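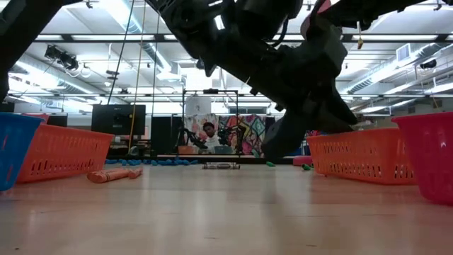

Rillitz opened its sorting hall to visitors on September 7, 2025, and I went along mainly because our own play library is about to move and we have nowhere sensible to put anything. The hall is the ground floor of a long building behind the Cliveck road, entered by a side door. Everything there starts on the floor. Items are put down first and go into plastic baskets afterwards, and the baskets stand along both sides with a clear lane between them. The ones I looked at longest were two orange baskets facing each other across the lane, with a blue one on the left and a pinkish red one on the right. All the sorting I followed was of small things: two orange rolled-looking pieces by the left orange basket, a couple of little green ones over on the right, a clear cylinder with dark caps further back, and a row of small blue things along the far end.

The floor is pale, smooth and wood-toned, and it shows up small items well. I had expected tables. The guide's answer was that they used tables until last December and spent too much time picking up what had rolled off them. Working at floor level is hard on the knees, and kneeling pads are handed out at the door.

The baskets are a range called Mikeck, bought in one order of 200. They have slots in the sides, so you can tell from a distance whether one is nearly full. I asked whether small pieces fall through. Some do, and anything narrower than a finger goes into a lidded tub instead. The colours have no fixed meaning from one day to the next. A card by the door says what each colour is for that morning, and it is changed when a new delivery comes in. I would find that confusing, but the staff seemed used to it.

After the hall we were taken upstairs to the store, where the filled baskets are emptied into drawers. There are 226 drawers, all labelled by hand, and the labels near the window have faded badly. Borrowing groups send in a list and collect from a hatch on the landing. Dhanial, the software they use for the lists, was switched on for us and took a long time to load. The old paper register is still kept next to it and was in use while we stood there.

Groups of 11 went round every half hour from 10 o'clock. Ours overran on the stairs, which are narrow – anyone with a pushchair should ask for the lift at the back. Tea was in the yard and cost nothing, with a tin for donations.

I came away with measurements for the drawers and the name of the basket range. We will try the floor method with our building blocks before we move, probably with two baskets on each side to begin with. Parking is on the street only, and the bus stops at the corner of the Cliveck road.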